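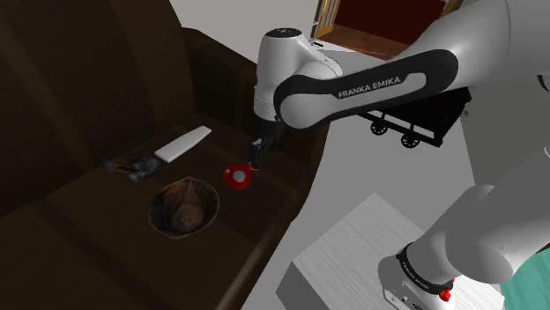 **Feltholm open day, sim bench: notes and a question about the couch task**

**kestrel_joint2** wrote:

Went to the Feltholm open day on Tue 25 February. Posting notes for those who couldn't get a seat. Most of the afternoon was on the simulation bench, with the real cell shown only for the last half hour.

Setup as presented by Ívar Thygesen:

- Single Franka arm with parallel gripper, fixed on a pedestal next to a couch
- Clutter on the seat, one target per episode (red object in the run I watched longest)
- Scenes generated by a tool they call Undura, policy trained elsewhere and loaded frozen
- 931 evaluation episodes, random layout of the clutter each time
- Success means target lifted clear of the seat and held for 5 seconds

They reported 70 percent. Failures were replayed on request, which I appreciated. The common one was the wrist coming in at a poor angle near the backrest and stalling.

My question: is the seat modeled as a rigid body? It looked like upholstery, with folds and seams, but I never saw it give under an object. I asked and got "the collision mesh is simplified," then the group moved on.

---

**mbrandt_ctl** wrote:

Rigid, almost certainly. Folds in the render tell you nothing about the contact model. They can live in the visual mesh or the normal map while the collision geometry is a few boxes.

If so, the 70 percent is a number for picking off a table that happens to be brown. On a real cushion the object sinks, the fingertips press into the fabric before they close, and your approach height is wrong by however much the foam compresses.

---

**Oddsson_fan** wrote:

> a table that happens to be brown

Disagree. A table has no backrest and no armrest. Those are the parts that eat the workspace, and kestrel's own notes say the failures were near the backrest. That's a reach and collision problem, and a rigid model tests it fine.

I'd agree the grasp itself is undertested.

---

**mbrandt_ctl** wrote:

Fine, then report it as a reach benchmark. The handout says "household tidying."

---

**lowpass** wrote:

Was there too, in the later group. Two additions.

1. The pedestal position was constant in every episode I saw. Clutter moved, base didn't. With a fixed base you could get most of the way by learning a handful of approach directions. I'd want the base pose randomized before I read much into the score.

2. Object mix. There was an open bowl on the seat in the layout we were shown. I asked whether things could spawn inside it and Þórey Hallgrímsson said yes, with no separate category in the results. Picking from inside a bowl and picking off a flat cushion are different tasks and they are averaged together.

---

**kestrel_joint2** wrote:

Point 2 is useful, I missed that. Did she say what share of the episodes?

---

**lowpass** wrote:

No. She said the per-object log exists and they may put it out with the October release. I wouldn't plan around "may."

---

**tw_gearbox** wrote:

What did the real cell look like? Everyone is arguing about the renders.

---

**kestrel_joint2** wrote:

Edenero supplied it. Same gripper type, a flat foam pad in place of the couch, short runs. I saw three grasps, one dropped. Too few to say anything. Control loop looked smooth and the approach was slower than in sim, which Thygesen said was a speed cap for the visitors.

The operator kept a hand on the stop the whole time, as he should.

---

**tw_gearbox** wrote:

So the sim had a couch with no give and the real cell had give with no couch. That leaves the transfer claim with no matching pair.

---

**Oddsson_fan** wrote:

They didn't make a transfer claim. I reread the handout. It says the sim bench is for comparing policies against each other, and for that use a rigid seat is a defensible choice. Soft contact is slow, and if every policy gets the same simplification the ranking can still hold.

---

**mbrandt_ctl** wrote:

Can, yes. It doesn't have to. A policy that drives the fingertips right down to the surface before closing and one that stops a little high may swap places once the seat gives. You'd have to run a subset both ways and compare the order.

---

**lowpass** wrote:

That would be a cheap experiment. Take the top 2 policies, swap in a compliant seat, rerun the layouts where the target sits flat on the cushion. Skip the bowl cases.

---

**kestrel_joint2** wrote:

I have Thygesen's card. I'll send him three questions: collision mesh for the seat, base pose randomization, and whether the bowl episodes can be split out. If anyone wants a fourth added, post it before the weekend.

---

**tw_gearbox** wrote:

Ask what friction value they use between fingertip and target, and whether it's varied.

---

**kestrel_joint2** wrote:

Added.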